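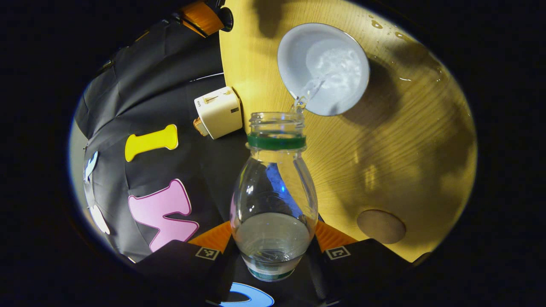
Flasche mit etwas Wasser, ohne Deckel

Forum > Haushalt und Küche > Wasser und Getränke
Thema: Leitungswasser riecht nach Chlor, was tun?

kieselweg
Verfasst am 14. August 2022
Wir wohnen seit dem Frühjahr in Dosarau und das Wasser aus der Leitung riecht morgens deutlich nach Schwimmbad. Zum Kochen stört es mich nicht, aber Tee schmeckt damit flach. Bisher kaufe ich Flaschen, das Schleppen in den 4. Stock möchte ich mir aber sparen. Hat jemand Erfahrung mit Tischfiltern? Im Baumarkt stand einer von Fludico im Regal.

teekanne_nord
Filter würde ich erst mal lassen. Füll abends einen Krug, deck ihn mit einem Tuch ab und lass ihn bis zum Frühstück stehen. Der Geruch ist dann bei uns weg. Kostet nichts.

Randstein
Das klappt nur, wenn mit Chlor gearbeitet wird. Bei Chloraminen kannst du den Krug tagelang stehen lassen, da tut sich wenig. Ruf beim Versorger an und frag, was zugesetzt wird und ob es dauerhaft ist oder nur nach einer Baustelle.

kieselweg
Gebaut wurde in der Straße tatsächlich, der Gehweg war im Juli offen. Ich frage nach.

Für den Tee nehme ich übrigens kleine Becher, da fällt jeder Beigeschmack sofort auf.
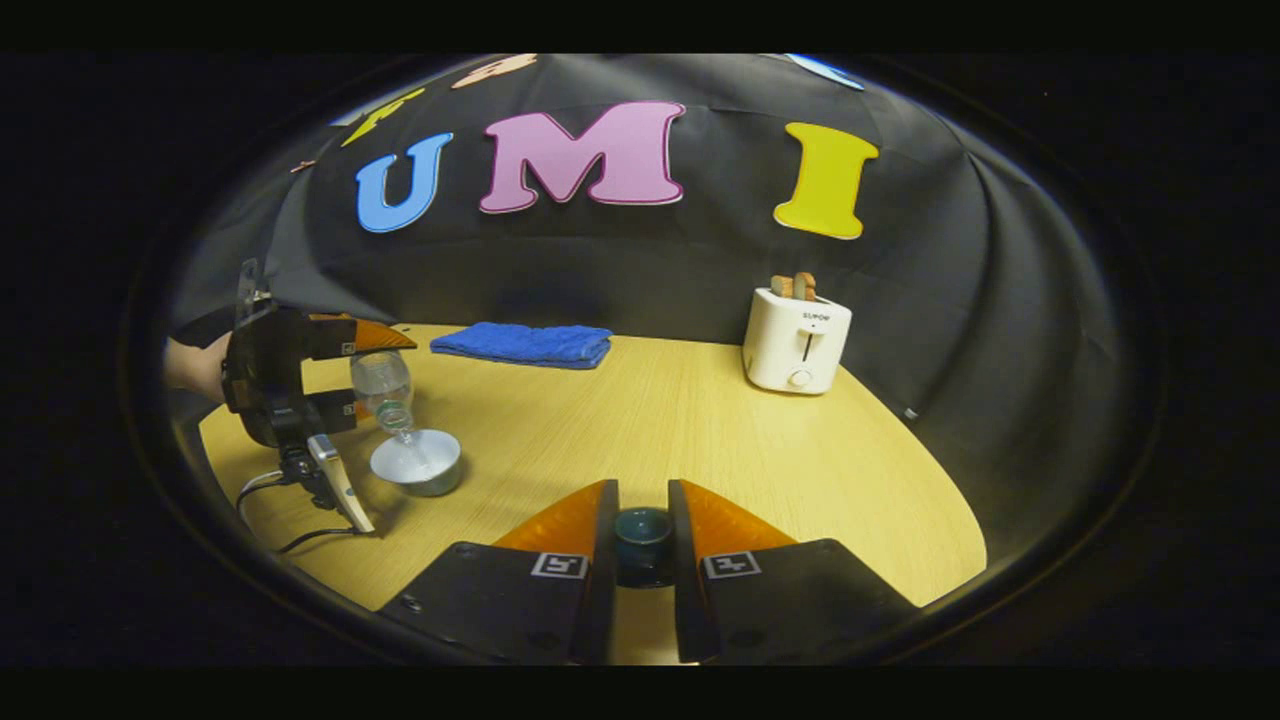 Grüner Tee ist am empfindlichsten, bei Schwarztee mit Milch merke ich kaum etwas. Mein Mann schmeckt bei beiden keinen Unterschied und hält das Ganze für Einbildung.

mole77
Ich habe den Fludico seit 2 Jahren und bin zufrieden. Kartusche alle 60 Tage wechseln, dann schmeckt das Wasser neutral. Der Krug passt bei mir in die Kühlschranktür.

Randstein
Und wer die Kartusche länger drin lässt, hat Keime im Krug. Ich kenne keinen Haushalt, der das regelmäßig macht.

mole77
Doch, meinen. Steht im Kalender.

teekanne_nord
Faradia hat so ein Teil für den Wasserhahn, das hatte meine Schwester. War nach einem halben Jahr undicht. Davon würde ich abraten.

qiu_gartenfreund
Undicht war bei mir nur die Dichtung, die gibt es einzeln. Ich finde den Aufsatz praktischer als einen Krug – man muss nichts nachfüllen.
Noch eine Frage an kieselweg: Lässt du morgens das Wasser kurz laufen? Was nachts in der Leitung gestanden hat, gehört in die Gießkanne.

kieselweg
Bis eben nicht, das probiere ich morgen. Der Versorger sagt, nach den Arbeiten am Rohr wird vorübergehend gechlort, voraussichtlich noch ein paar Wochen. Ich mache es jetzt mit dem Krug über Nacht und kaufe vorerst keinen Filter.

Randstein
Vernünftig. Krug aber jeden Tag heiß ausspülen.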